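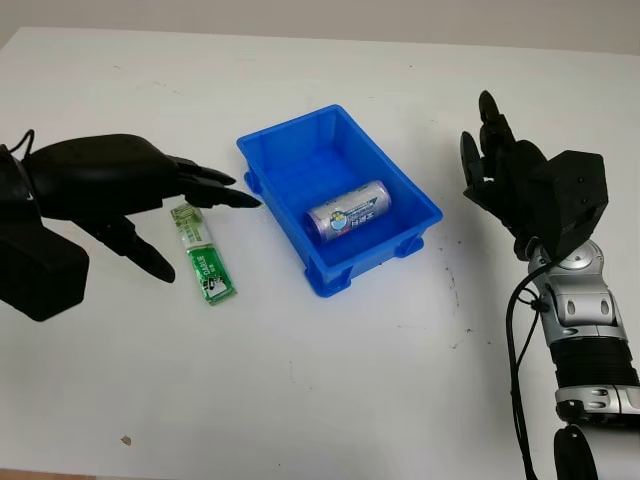

About the Camstead Robotics Club

We're an after-school club for students in grades seven through twelve, and we've been taking over the back end of the Camstead science wing since the October when Qianru Lu asked if anyone would like to stay late and build something. A good many people did, and the club now has 57 members – plus the younger brothers and sisters who wander in at pickup time and don't want to leave!

Most of our year goes into the sorting project, which the students named Rasham after a long and very loud vote. The job sounds simple: take small everyday things off a table and get each one where it belongs. A battery is one kind of problem and a thin, slippery wrapper is quite another, and our programming group will happily talk your ear off about both.
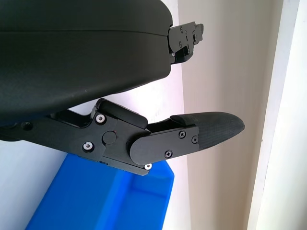

We do ask a lot of patience of our members. Last season the team set itself a goal of 200 practice runs before the Sirerer Cup, wrote up every one in the shared notebook, and came home with the judges' prize for teamwork (and very little voice left from cheering).

New students are welcome at any point in the year, and you don't need to know how to code. Beginners start with Filip, our small practice kit, and work alongside an older student until they feel ready to join a project group. We meet from 3:30 to 5:30 in the afternoon, and families are always welcome to come in and watch – just follow the noise down the hall.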